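1 December 2024

**Dellunell opens its packing table in Drumasthorpe**

Dellunell is delighted to say that its new packing table at Drumasthorpe is now up and running, and that anybody who has ever hunted through a child's bag for a pencil on a Monday morning is very welcome to come along and try it! The idea is a simple one: bring a school bag and its bits and pieces, spread them out with plenty of elbow room, and go home with everything in a sensible place.

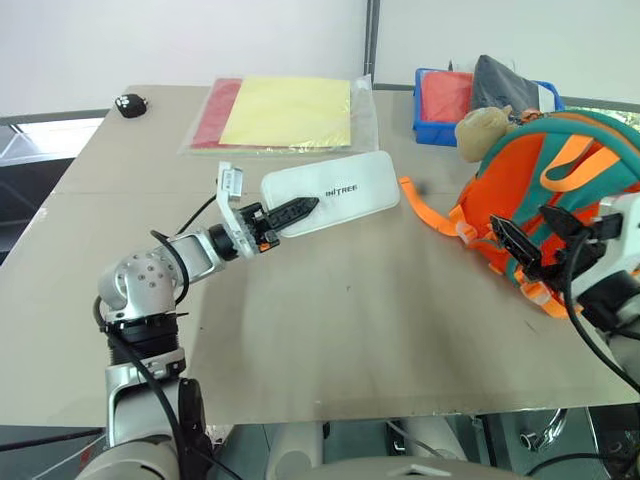

*A white case on the table, with coloured sheets in a clear plastic sleeve behind it.*

Flat things go in first, in our experience, so paper is best kept in a sleeve and slid down the back of the bag, with a hard case in front of it. We have put 400 printed packing lists by the door (please do take one, and one for a neighbour), and the Madigan room next door has hot drinks. 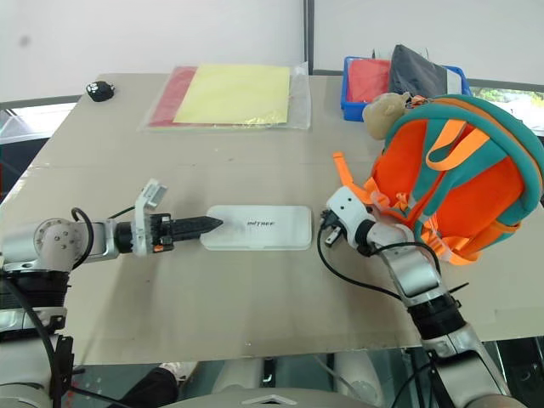
## Coming along

Sessions last two hours and there is no charge. Children of 4 and over are welcome with a grown-up. A second table will follow at Alton in April, and we can hardly wait. To book a place, please ring the Drumasthorpe office on extension 2141.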